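Workshop notebook, glue bench
Tue 15 June

Opened the Rweyemamu trial blocks this morning. They have been in the clamps since before the weekend, longer than the instructions ask for, but the weekend is a fine assistant and asks for no wages.

1. Hide glue, old batch
Poor. Two of the three blocks came apart with a thumb. The third needed a mallet, and then left a clean, shiny face on one side, so the glue never took to the wood. I suspect I let it gel before closing the joint. I also suspect the pot, the brush and the weather, in that order, but I was the one standing there chatting with the brush in my hand.

2. Hide glue, new batch
Much better. Nantana mixed this one, soaked overnight and warmed slowly, and she has been gracious enough to mention it only twice. Every block broke in the wood, well away from the joint. She strains hers through an old stocking. I have always thought this was superstition and I am now going to start doing it.

Note for next time: the wood was warmed on the radiator first. I did not do that with mine. So we have changed two things at once and learned less than we think. Repeat with one cold set and one warm set from the same pot.

3. Fish glue (Zorgate, the squeezy bottle)
Held well and smelled exactly as expected. Long open time, which suits me. It crept a little on the angled joint, enough to feel with a fingernail. Fine for veneer, I would not trust it on a chair that anybody's uncle might sit on.

Wiped the squeeze-out with a damp rag and it came off without a fight. The same rag then found its way into my apron pocket. The apron is now outside.

4. Sanding the test panels
Went to 400 on the Evance panel, which was silly. The stain sat on top like rain on a waxed car and wiped straight off again. Took it back to something coarser and it drank the colour properly. I knew this. It is written in this very notebook, last October, in my own handwriting and underlined.

Nantana Thongsuk wants the panel a shade darker than the customer's sample, on the grounds that everyone's kitchen is dimmer than they believe. I would rather match the sample and let the customer be wrong in their own time. Left it with her – she is doing the second coat.

5. Pictures put in
All three are computer renders. 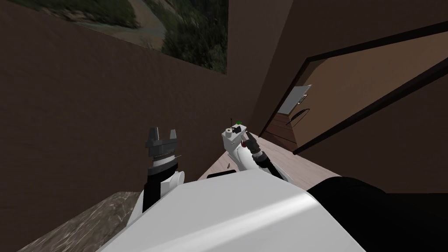
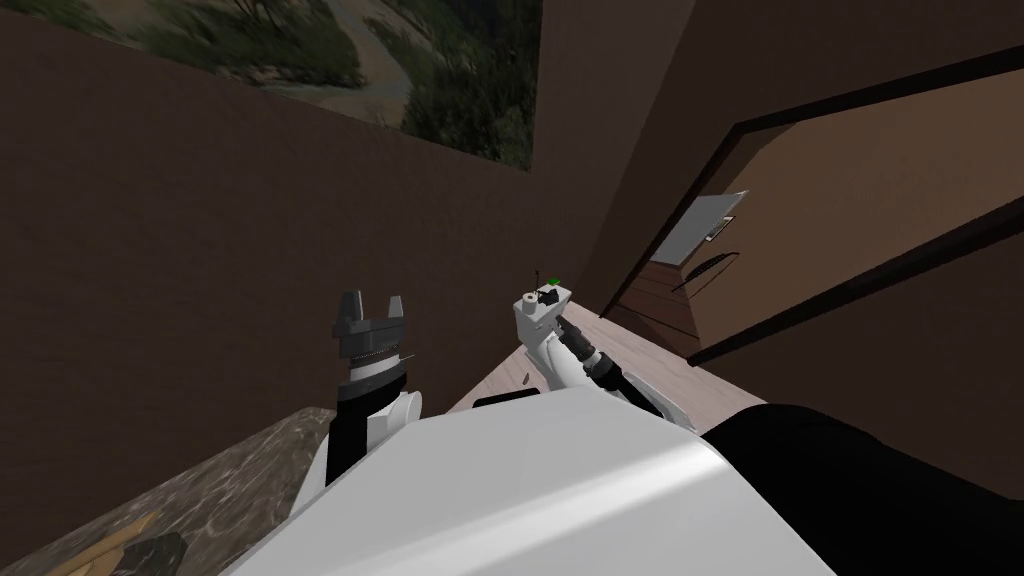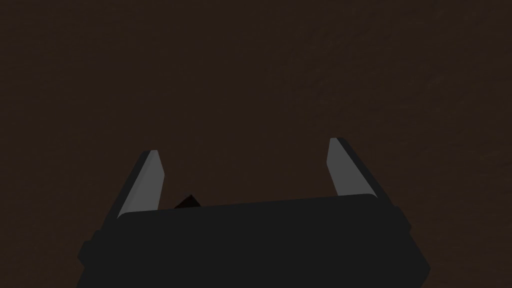 6. To do
Order more pearl glue from Plakance, the small bag. The big bag got damp last time and turned into one large pearl.
Label both pots. "Good" and "other" is not a system.
Cut fresh blocks for the warm and cold sets, same plank, grain running the same way.
Find the second spring clamp. It was on the drill press, then it was not.
Second coat on the Evance panel, then leave it alone overnight. This means me.
Wash apron, twice.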